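Ce site utilise des cookies pour mesurer l'audience. Accepter — Refuser — En savoir plus

Plier les t-shirts sur la table (et que ça tienne dans le tiroir)

Version courte, j'ai pas beaucoup de temps. On m'a redemandé la méthode, la voilà.

Il faut : une table, un tas de t-shirts secs, les deux mains. La planche en plastique Zirnix je l'ai eue, je l'ai donnée. Trop large pour les tailles enfant, et elle glisse.

Avant de commencer

Débarrasser la table. Passer un coup de chiffon, bien sec derrière. Les foncés prennent toutes les miettes et toutes les peluches, alors on commence par eux tant que le plateau est propre. Le blanc après.

Trier par épaisseur, pas par couleur. Un coton lourd (230 g chez Wornov, le modèle épais) ne se plie pas comme un tout fin. Mélangés dans la même pile, ça penche et ça tombe. 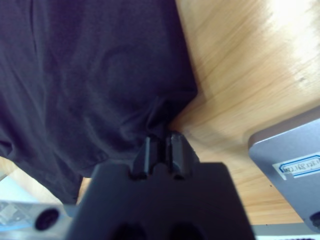

Nantes, juillet

Un t-shirt foncé froissé, ça ressemble à ça sur le bois : tout en vagues, des plis partout. Ne pas plier tel quel. D'abord on l'ouvre.

1. Attraper le tissu par un bout, même au milieu d'un paquet de plis, et soulever. Le poids fait le travail. Secouer un coup sec, 2 si c'est du coton épais.

2. Poser face contre la table, col en haut. Lisser avec le plat de la main, du milieu vers les cotés. Pas avec le bout des doigts, ça refait des vagues.

3. Rabattre un côté vers le centre, manche comprise. La manche revient sur elle-même, bord à bord avec le pli. Pareil de l'autre côté. On doit avoir une bande bien droite — si elle est en biais, rouvrir, ça va plus vite que de rattraper.

4. Remonter le bas jusque sous le col, puis encore en 2. Ou en trois si le tiroir est bas. Le mien est un Hasau, il est bas.

5. Retourner, tasser avec la paume. Ranger debout, pli vers le haut.

Les ratés classiques

Le tissu glisse sur le bois verni : mettre une serviette dessous. Une nappe va aussi.

Un gros pli en long qui ne part pas : main légèrement humide, lisser, attendre un peu. Si ça reste, fer. Tant pis.

Les manches longues : même chose, mais on redescend la manche le long du corps au lieu de la replier sur elle-même.

Le col qui gondole : boutonner les polos, sinon rien à faire.

Pour le rangement, les boîtes Cho passent bien dans une armoire profonde, j'y mets jusqu'à 4 piles. Ne pas bourrer, sinon tout est à refaire quand on en sort un. Les t-shirts de sport je les roule, c'est un autre sujet, je ferais une page un jour.

Dernière mise à jour : juillet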